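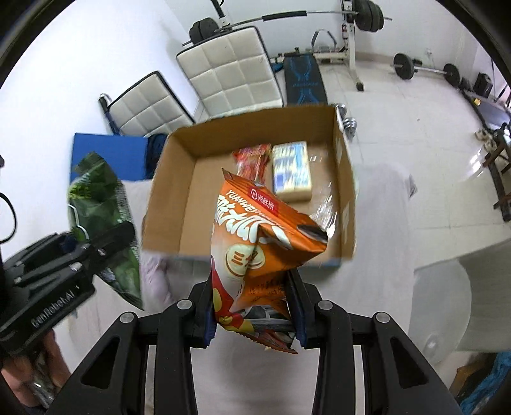 Orange snack bag with a red label, cardboard box behind

Search this site Enter keywords Go

Greltwood Brick Builders Club – minutes, October 6, 2015

Present: Natália Mendes (chair), Laurinda Sequeira, Albertina Peixoto, Leonor Paiva (notes). Apologies from Cristóvão Bettencourt.

Last minutes – agreed, one fix, spelling of Marinho.

Junior build day. Marinho Hall confirmed, main room plus the side room for parents. 80 kids max, over that and the hall wants extra door staff. Sign-up form goes out this week. Albertina wants two age groups, Laurinda wants three. Went back and forth. Settled on 3, oldest group builds last.

Theme: bridges. Castles got 2 votes, saved for spring.

Bricks – Leonor sorted the gray and white tubs, still short on long plates. Natália to ask Henel if they will lend the same set as last year. If no, we buy.
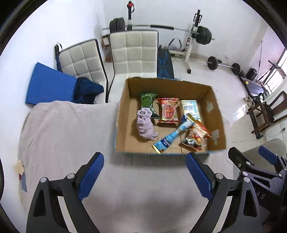
Money. $362 in the account after hall deposit. Prizes to come out of that, nothing fancy. Laurinda to get prices for ribbons and small kits.

Judging: Cristóvão has offered by email, needs a second judge who has no kid entered. Albertina to ask at the Eko store. Score sheet needs redoing, nobody could read teh old one.

Parents touching the builds – same rule as before, one warning then out. Put it on the form this time.

AOB: key to the storage closet, Laurinda has it. Club shirts – moved to next meeting, ran out of time.

Next meeting late October, date to folow by email.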